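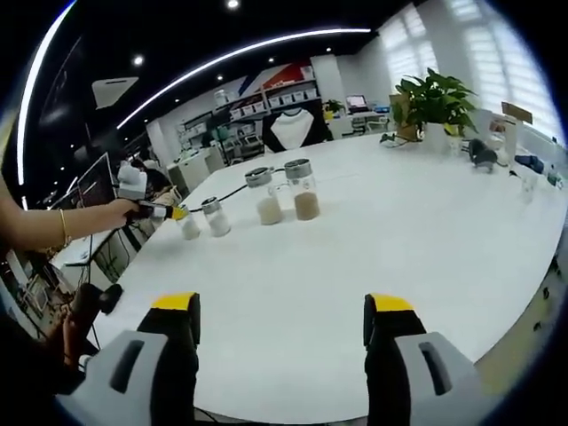 Student Teams Prepare Jar-Sorting Task for August Showcase

Jul 12, 2019

The Stesadwood Technical Institute has confirmed that its summer robotics class will present its work at the Trondstead student showcase in August. A total of 42 students are enrolled in the class this term, which is held in the Institute's shared office and workshop space.

The class project, named Zidby, asks each team to teach a gripper to pick up lidded glass jars and set them down in a given order. Students record the motions by hand with two-finger gripper tools at a long table. The jars hold white powder or granular material in lighter and darker shades, and come in two heights, so teams must plan for differences in both grip and reach.

To date the teams have recorded 586 complete runs. Each run is reviewed by a second team before it is accepted, and runs in which a jar is tipped or dropped are kept in a separate set for study. The Institute expects the accepted total to reach some 779 before the showcase.

Support for the project is provided by Cabello, which supplied parts for the hand-held tools and will host a one-day visit for the class at the end of the term.

The showcase is open to the public at no charge. Seating for the live demonstration is limited to 40, and places may be reserved at the Institute's front office during regular business hours.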